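Bedding, part two

The summer duvet went back into its bag on Sun 14 July, after two nights of complaints about draughts. The replacement is a fleece blanket, laid flat over the bed and left untucked at the foot. I wash it at 35 degrees, on its own, with no softener - softener flattens the pile.

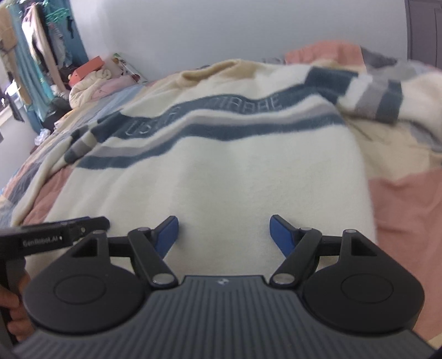
The cream fleece on the bed.

Drying takes longer than I allowed for. Over the airer it needs turning once, and the thick hem is always last. Gráinne Ó Néill recommends a short tumble on low, which I have not tried. The spare blanket stays in the cupboard until January.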